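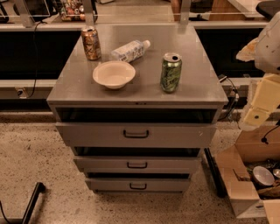 Setting Up a Home Obstacle Course in the Basement or Garage
By Hacer Gökçe

Our two kids started climbing the door frames when they were four and six, so we gave them somewhere better to do it. The course takes up one half of a two-car garage and has been rebuilt three times. These are the tips I pass along when other parents ask.

Measure the ceiling first
Everything that hangs needs clearance above it and below it. Ours is 91 inches to the bottom of the joists, enough for a swinging bar for grade school kids but too low for a rope climb. Measure at several spots. Garage floors slope toward the door, and the difference can be a couple of inches.

Find the joists and mark them
Run a stud finder across the ceiling and put blue tape on both edges of every joist. Drill a small test hole in the middle to be sure you are in solid wood. Use eye bolts with a printed load rating and a washer on each side. Hooks sold for plants or bikes are not made for a swinging child. If your ceiling is held up by trusses, don't hang anything from it until someone qualified has looked at it. We had Ozan Bozkurt, a carpenter two streets over, check ours, and he had us move one anchor.

Buy mats before anything else
Fold-out gym mats two inches thick are fine under balance beams and stepping blocks. Under anything a child hangs from, get a proper landing mat. Tape the seams on the underside or the mats will creep apart. Wipe them down weekly with a little dish soap in warm water. Straight vinegar dulled the vinyl on ours.

Balance beam
An eight-foot 4x4 screwed to three short crosspieces makes a good low beam. Round the edges with a sander, start at 80 grit and finish at 150. We glued carpet remnant to the top with contact cement. Let it dry overnight with the garage door cracked open.

Slanted steps
Cut the sides from 3/4-inch plywood and screw a platform to each at a gentle angle. Add strips of stair tread tape, pressed down hard with a rolling pin. Rubber feet keep them from sliding on painted concrete. Replace the tape when the corners lift.

Hanging grips
Start with a plain trapeze bar, then rings, then cloth ropes with a knot at the bottom. Small hands need a thin bar, an inch across or a little over. Rub wooden grips with fine sandpaper every few months to keep them from getting slick. Put chalk in a sock and tie it shut, or it will be all over the car.

Storage
Anything with wheels has to be locked or moved out. Shelves and cabinets should sit at least six feet from the end of any swing. Keep spare bolts, the wrench and the tape measure in one drawer, labeled. Water bottles and snacks stay off the mats.

Monthly check
Turn every bolt by hand and retighten what moves. Look at the carabiners for grooves where metal rubs on metal. Check straps for fuzzy edges and throw out any that have them. I write the date on a strip of masking tape by the light switch.

What it cost us
The whole thing came to $679, of which $247 was mats. Lumber was mostly left over from a deck.

House rules
One kid on an obstacle at a time. No socks, bare feet or sneakers only. No jumping onto a bar from a step. An adult stays in the garage the whole time, and the ropes get clipped up out of reach afterward.

Posted October 10, 2019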